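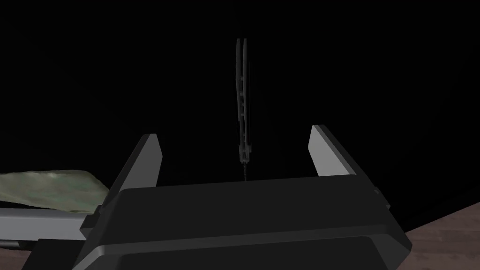 Wrist view from the simulator, gripper open.

Manipulation Software Engineer (simulation and planning)

Hunesport, June
Posted by Jeanine Segers
14 shares | 3 comments

Hunesport is hiring a software engineer to work on the manipulation stack for our indoor mobile robots. The stack is called Gounder. It takes camera images and joint states in, decides what to pick up and how, and sends trajectories to the arm controllers. Most of our development and nearly all of our regression testing happens in simulated homes, and this job sits between the planning code and the simulator.

The team is 9 people. You would report to Myroslav Pasichnyk, who leads planning and control. The position is full time and permanent. You can work from our office in Drelia or remotely, as long as you can overlap with the office from 10 a.m. to 2 p.m.

What you will work on

Grasp selection. We have a sampling-based grasp planner that does well on boxes and bottles and badly on flat items and items with irregular outlines. You will take over the scoring code and the tests that go with it.

Motion planning for two arms on a mobile base. The planner currently treats the base as fixed once the arms start moving. We want to loosen that, and part of the first year will go into deciding how far.

Scene generation. Test homes are built from templates, then filled with furniture and small objects at sampled positions. The regression suite has 847 scenes. It runs every night, and when a scene fails, somebody has to find out if the fault is in perception, in the planner, in the controller or in the scene itself. We share this work on a rotation, and you would join it after your first month.
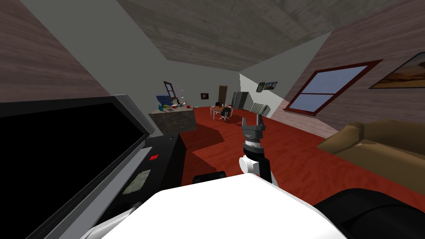 Do I need experience with real robot hardware?

It helps, but we have hired people who had only worked in simulation, and we will teach you the hardware side here. You will get lab time with a robot during your first two weeks if you can come to Drelia, and we pay for the trip.

What we are looking for

You write C++ that other people can read, and you use Python for tooling and analysis. You have worked with at least one motion planning library or physics engine closely enough to have read its source. You know rigid body transforms well and you can find a frame mistake from a log. You have kept a codebase alive for more than a year, including the dull parts such as build times and flaky tests.

Experience with contact simulation, GPU rendering or learned grasp models is welcome. A degree is not required. Please tell us what you have built.

What the first six months look like

1. Weeks one to four. Get the stack running on your machine, fix a few small bugs and read the planner. You will be paired with a teammate for reviews.

2. Months two and three. Take ownership of grasp scoring. The first piece of work is replacing the current width check, which rejects too many objects that the gripper could hold at an angle.
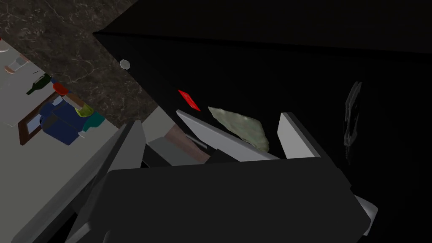
3. Months four to six. Move the nightly suite to Purnix, our new job runner. A full night on the old runner takes some 20 machines and still finishes after people have started work. Purnix can split a scene into separate perception and planning jobs, and you will decide with Myroslav how to divide them.

About the perception side

You will not own perception, but you will read its output every day and you will need to argue with it.

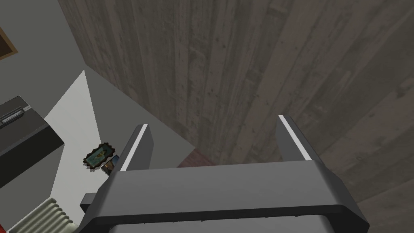

Perception reports each object as a mask, a pose and a confidence value, and the planner has to act on all three. Occlusion by our own gripper is a steady source of trouble. Two small picture frames lying on the floor, one overlapping the corner of the other and partly hidden behind the left finger, should come out as two objects with two poses. If they come out as one, the planner gets a shape that does not exist and every grasp on it is wrong. We would like the planner to ask for another view in such cases, and you will help define when it should.

Pay and conditions

Salary depends on experience and is stated in writing before the first interview. You get 28 days of paid leave plus public holidays. We pay for one conference a year. There is no on-call duty and no weekend work, apart from one open Saturday a year at the Drelia lab, which is optional and paid.

How to apply

Send a resume and a short letter, no more than 400 words, to Jeanine Segers at Hunesport. Include a link to code if you can share any. If you can't, describe one technical problem you worked on and what you would do differently now.

There are two interviews. The first is a call with Jeanine and Myroslav. The second is a half day with the team, in which you review a real change to Gounder and talk it through with the person who wrote it. We do not give take-home assignments. You will have an answer within a week of the second interview.

14 shares | 3 comments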